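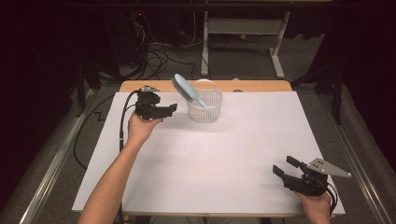

Caderno da oficina: segundo banho de garança
Março, escrito às quatro da tarde. Entrada da bancada de tinturaria, Hirnia

Continuo o ensaio com a lã da Beaudoin, a mesma partida do primeiro banho. O objectivo é chegar ao vermelho tijolo que o cliente pediu e que da última vez me saiu demasiado castanho. Suspeito da temperatura, mas também pode ser a água, e por isso hoje mudei apenas a temperatura. Se mudo as duas coisas ao mesmo tempo, depois não sei ler o resultado. Este erro já o cometi no outono.

Peso da lã seca, com as etiquetas retiradas: 1683 g. Mordente de alúmen com um pouco de cremor de tártaro, nas proporções escritas na capa do caderno. A lã ficou no mordente durante a noite e de manhã espremi sem torcer. Uma das meadas estava atada demasiado forte e o alúmen talvez não tenha entrado bem debaixo do nó. Marquei esta meada com um fio de algodão branco para a reconhecer depois.

A garança é a da Trandel, lote 2376, moagem grossa. O lote anterior era mais fino e deixava pó agarrado às fibras, que era preciso sacudir no pátio. Este parece-me mais limpo, embora cheire menos. Pus a raiz num saco de pano e deixei-a de molho em água morna antes de acender o fogão.

Subi a temperatura muito devagar. No primeiro banho deixei chegar aos 90 graus por distracção (estava ao telefone com o armazém) e creio que foi ali que apareceu o castanho. Hoje fiquei bem abaixo e apaguei o lume cada vez que o termómetro queria subir mais. O termómetro de vidro e o digital não concordam; segui o de vidro, como no primeiro banho, para poder comparar.

Ao levantar a primeira meada, a cor era um laranja bastante vivo, ainda longe do tijolo. Depois foi escurecendo. A meada do nó tem uma faixa mais clara, como eu temia. Deixei arrefecer tudo dentro da panela e não mexo mais até amanhã.

Falta fazer: lavar com o sabão neutro da Plurasum, secar à sombra, cortar as amostras e coser na ficha ao lado das do primeiro banho. Guardar o banho gasto para um rosa, se ainda tiver força.

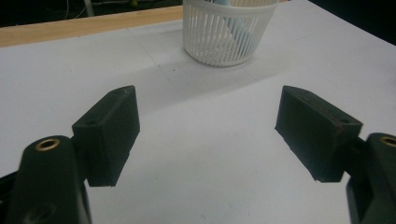
Jade Charbonneau leu o caderno antes de sair e acha que o problema está na água: a nossa é macia, e a garança precisa de cálcio para dar um vermelho franco. Ela sugere juntar um pouco de giz ao banho e repetir com uma meada pequena, sem passar da temperatura de hoje. Diz também que a meada do nó se pode tornar a mordentar e tingir no banho gasto, onde a faixa se notaria menos.

Concordo com o giz. Quanto à meada, prefiro guardá-la como está, para mostrar a quem ata as próximas. Antes de repetir, verificar o termómetro digital em água a ferver, até 10 minutos, e anotar a diferença aqui na margem.

Início | Cadernos | Tinturaria | Fios | Arquivo
© Oficina Hirnia. Contacto pelo formulário da página. Voltar ao topo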